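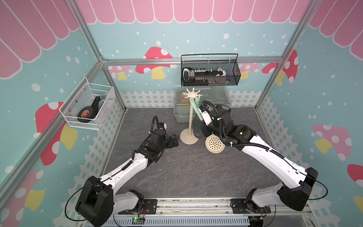
Robot Cell Operator, Kitchenware Handling – 2 openings
Iltero, Belis site
Posted 2026-07-19

Iltero packs and sorts kitchen utensils for retail customers. Part of the hand sorting at Belis is moving to two-arm cells, and we are hiring operators to run them. Current packers have had first choice of the new jobs. These openings are what remains.

What you will do
Set out utensils and stands at the start of a run. Guide the arms through new items until the cell can repeat the task. Clear drops and bad grips, and log each one. Stop the cell when something looks wrong – you do not need a supervisor's permission for this.

What is different from packing
Less lifting and less standing. More watching, more notes and more time at a screen. Piece rates do not apply. Operators are paid by the hour, and cell output is not used in individual reviews.

What we ask for
Steady hands, patience with repeated work and clear written English. Packing or line experience helps. No programming is needed. Training is paid and takes 62 hours, including lockout and safe entry.

Both positions run through December, with a review then for permanent placement.

To apply, send a short note about your past work to Carol Blackburn in the Belis hiring office. Questions about shifts go to Kamrul Fakir, cell lead.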